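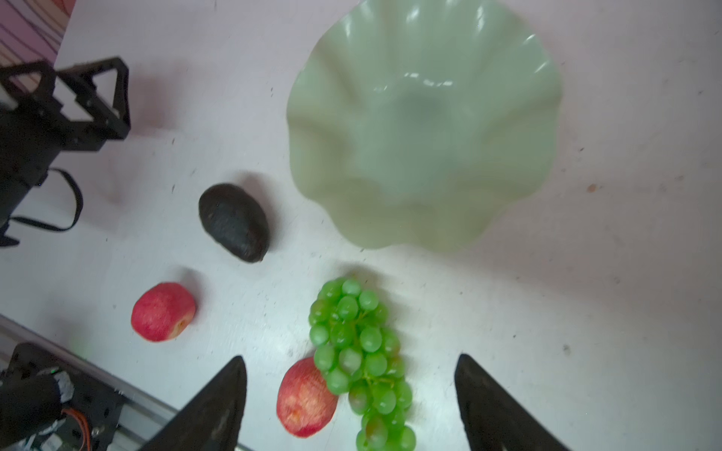
*Cuenco verde menta, aguacate y manzana.*

# Meriendas de Flistari: informe de avance para la Fundación Rello

2025-02-03

Queridos amigos de Rello:

Os debíamos estas páginas desde antes de Navidad y os agradecemos mucho la paciencia. El otoño se nos fue entre cajas de fruta y llamadas a los colegios, y cuando quisimos sentarnos a escribir ya estábamos otra vez en clase.

Empezamos el curso con 32 familias apuntadas a las meriendas de la tarde y lo cerramos, de momento, con 84. Hemos servido 352 meriendas, casi todas de fruta, pan y algo de untar, y nos alegra contaros que las bandejas vuelven a la cocina bastante más vacías que el año pasado (menos las de pera, que siguen teniendo pocos partidarios entre los pequeños; probaremos a asarlas).

## La compra

El cambio de proveedor nos dio algún quebradero de cabeza. Flakell nos sirve ahora dos veces por semana, con la fruta más madura y en cajas más pequeñas, y eso nos ha obligado a reorganizar la cámara y a repartir los pedidos de otra manera. El aguacate sigue siendo lo más caro de la lista, así que lo dejamos para los viernes, machacado con limón sobre pan tostado. Las manzanas, en cambio, las compramos todas las semanas y no sobra ninguna.
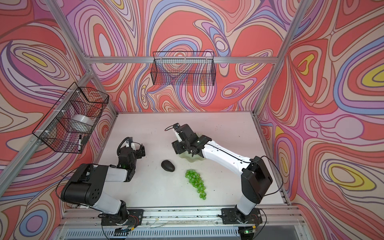 De la partida de alimentos queda sin gastar algo más de lo previsto, porque las dos primeras semanas abrimos solo tres tardes. Nos gustaría, si os parece bien, pasar ese resto a menaje: los platos hondos andan justos y los cuchillos de punta redonda, que tanto usan los niños en el taller, ya cortan poco.

## El taller con las familias

Aquí vamos más despacio de lo que os prometimos, y es justo decirlo. Teníamos pensado hacer una sesión al mes y hemos hecho dos en total. El horario de las seis no le viene bien a quien trabaja a turnos, y lo hemos movido a los sábados por la mañana. El recetario que salga de esas sesiones debería estar listo en junio, con una tirada de 100 ejemplares.

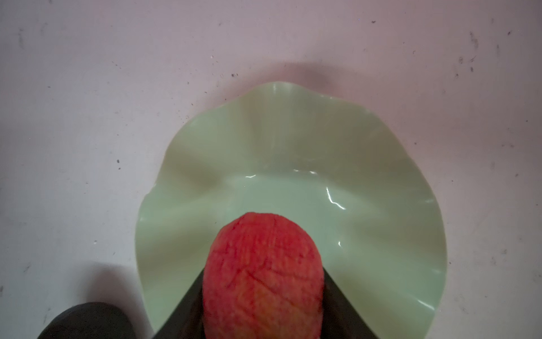

Kang opina que el recetario se quedará corto si no lleva también meriendas para comer de camino, sin plato ni cubiertos, y que más de una familia lo agradecería. Nos ha convencido, la verdad, y le hemos reservado cuatro páginas al final.

## Lo que viene

Hasta Semana Santa seguiremos con el mismo menú, cambiando las uvas por naranjas. Nos falta cerrar con el colegio el uso de la cocina en verano; en cuanto tengamos la respuesta por escrito os la mandamos, junto con las facturas del trimestre.

Un abrazo muy grande,

El equipo de Meriendas de Flistari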